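I gave up my car in February, and I've been putting off writing about it because I didn't want to turn into one of those people. You know the ones. But enough of you asked (okay, three of you asked) that I'm just going to do it.

Background, for anyone new. I had an old hatchback that I'd owned since before I moved to this side of town, and over the winter the heater went, then the power steering, and then the mechanic called and used the number 715 in a sentence and I had to sit down on the stairs. That was just to get it through inspection! The heater was going to be extra. I told him I'd call back, and I never did call back about the repair, I called back to ask if he knew anyone who wanted it for parts. He did. It was gone by the end of the week.

So now I walk and take the bus. The number 48 stops at the bottom of my hill and goes pretty much everywhere I go, which says something about how small my life is, I guess, but I like my life.

The first couple of weeks were bad. I kept standing at the front door patting my pockets for keys. I missed the bus by seconds, over and over, because my brain still thought in car time, where leaving at ten past means leaving at ten past or quarter past or whenever you find your other shoe. The 48 doesn't care about your other shoe. I also bought shoes that looked sensible and took all the skin off both my heels, so there went that money.

Groceries were the part I dreaded most. I used to do one giant shop every two weeks and fill the whole trunk, and a lot of it went soft in the crisper while I ordered noodles. You can't do that on foot. I tried once, with five bags, and one handle gave out on the hill and a jar of pasta sauce went all over the sidewalk outside the dentist's.

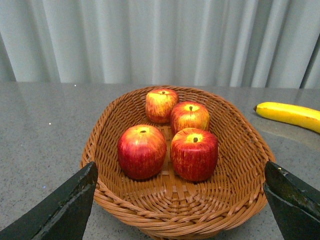
What I do now is go to Huỳnh, the little market two stops down, every few days, and buy what fits in a backpack. I'd driven past that place for years and never gone in. They have the good fish sauce and the tiny cucumbers, and the woman at the register has started telling me when the herbs came in, so I've been eating a ridiculous amount of mint. I spend less than I did, too, mostly because I get tired just looking at a big bag of rice and put it back.

And the walking! I had no idea there was a staircase cutting between Alder and the park. It's been there the whole time, with a railing and everything. There's a house halfway up with a lemon tree in a pot that gets wheeled in and out depending on the weather, and I've started checking it before I decide on a jacket.

My friend Josiane Renaud went carless years before I did, and she's been a great source of advice, some of it unwanted. She was right about the backpack (get one with a chest strap, I fought her on it, I was wrong). She was right about keeping a spare pair of socks at work. She was wrong about ponchos. I looked like a wet tent, and the bus driver laughed, and I don't blame him.

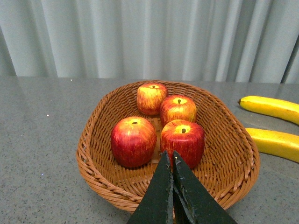
Apples and bananas on the counter.

Things I still miss: singing. I didn't realize how much of my singing happened in the car. Also going to see my sister, who lives nowhere near a bus line and has to come get me from the train like I'm twelve. And the hardware store. I need a piece of shelving that is longer than I am and I haven't worked out how that's going to happen. Somebody suggested asking to borrow a truck, which feels like cheating, but I'll probably do it.

I'm not going to tell you it's for everyone. I don't have kids, I don't work nights, my knees are still speaking to me. If the bus route changed I might be shopping for another rusty hatchback by summer. For now though I'm sleeping better, and I know the names of four dogs on my street, and I read a whole library book last week without ever sitting down to read at home. It was all bus.

Next time I'll post the mint noodle thing, since I've mentioned it twice on here and never written it down.

Shared 5 times | 3 comments

Coralie Kerslake
The pasta sauce!! I did the same thing with a dozen eggs. Try a little cart with wheels, you feel a hundred years old but you get over it fast.

Denny
Which staircase off Alder? I've lived here forever and I don't know it.

Josiane Renaud
I stand by the poncho.

Contact | Copyright 2024 | Back to top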